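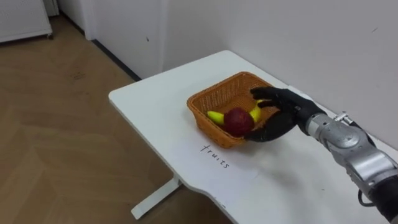 Week 6: The Fruit Basket

Food and the Home, evening course, Flostine Institute

Handout to be read before the session. Bring a pencil and one piece of fruit you are prepared to lose.

Last week we dealt with bread bins, and several of you wrote to say you now had feelings about them. Fruit is harder. Bread gets put away. Fruit is left out on purpose, in company, where visitors can judge it, and so the thing it sits in has to do two jobs: store food and look as if the household has its life in order. Most containers manage one of these.

1. Basket or bowl

The bowl wins on washing. It wins on juice as well, as anyone knows who has left a plum at the bottom for the length of a holiday. A deep bowl also hides things. The fruit at the top is eaten and replaced, the fruit at the bottom stays where it is, and by the end of January there is an orange down there with a history.

A shallow wicker basket shows you everything you own. Air gets through the weave, and the flat floor lets fruit lie in a single layer if you have the self-control to keep it that way. Against this, wicker holds crumbs, can't be scrubbed with any vigour, and sheds small bits on the table once it gets old. If yours has begun to snap at the rim, it is telling you something.

Shape matters more than the shops let on. A rectangular basket takes bananas along one side and round fruit beside them. A circular one makes everything roll to the middle, where it bruises in a heap. Slightly flared sides are a help, as you can get your fingers down beside a piece of fruit and lift it out from underneath. With straight, high sides you end up pinching from above, and soft fruit remembers being pinched.

2. The banana question

Bananas give off ethylene, a gas which hurries ripening along in themselves and in many of their neighbours. Apples produce it too. Put the two side by side and you have a small ripening room, which suits you if you want to eat everything by Thursday and doesn't if you went shopping for the fortnight.

The usual advice is to keep bananas by themselves. The usual practice is to put one banana next to one red thing, as every still-life painter and show-home dresser has done, as it looks nice. I have no quarrel with this. A basket with two pieces of fruit in it is an arrangement, and an arrangement will be eaten before chemistry gets very far. The trouble starts when the basket is full.

Good company for a banana: an unripe avocado, a hard pear, a peach that feels like a cricket ball.

Bad company: a ripe avocado, a soft pear, and kiwi fruit you had hoped to keep.

Indifferent: citrus, which mostly ignores everyone.

3. Picking up

There is a right way to take a piece of fruit, and the greengrocers of Hurnance, where I did my Saturdays as a student, would tell you so across the width of a market. Curl the fingers under and round, and let the weight sit in the hand. Don't press with the thumb to see if it's ready. Everybody presses with the thumb. A pear that has been tested by a family of four is ready in places.

If you must test, do it at the stalk end, gently, once. Smell is better for melons and peaches. Colour is a fair guide for bananas and close to useless for apples, where a deep red may only mean that you have bought a red kind of apple.

Lift, don't drag. Wicker is rougher than it looks, and a nectarine pulled along the weave comes out looking as if it has been in an argument.

4. Where it stands

Out of direct sun, away from the cooker, and not on top of the fridge, where warm air collects and people of ordinary height forget that fruit exists. A plain table against a wall does very well. Leave room to reach in from the side – a basket pushed into a corner under a shelf will be visited by one member of the household only, and it will be the tallest.

Washing: before eating, not before storing. Damp fruit in a basket goes mouldy with real enthusiasm.

Lining: a clean cotton cloth, if you like. It catches the crumbs, saves the soft fruit from the weave and goes in the machine. Paper napkins look festive for one day.

5. Cleaning wicker

Turn it upside down over the sink and knock it. Go over it with a dry, soft brush, following the weave. For sticky patches, use a cloth wrung out in warm water with a drop of washing-up liquid, then a second cloth with plain water, then leave it somewhere airy until it has dried right through. Don't put it on the radiator. The De Luca reading (in your packs, pages 61 to 73) recommends a toothbrush for the corners, and for once I agree with De Luca.

6. For the session

Keep a record of your own fruit container for the days before we meet. Note what goes in, what comes out, and in what state. Please be truthful. Last year's records described households that threw nothing away at all, and I have seen the bins.

Consider also the following, and come with something to say:

What is the oldest thing in it at present?

Does anything live there that isn't fruit? Keys, batteries and the spare fuse all count.

Who in the house decides when a banana is finished?

The Otska essay on table displays is optional. It is long and cross, and the part on wax grapes is worth the bus fare.

Room as usual. The kettle has been mended.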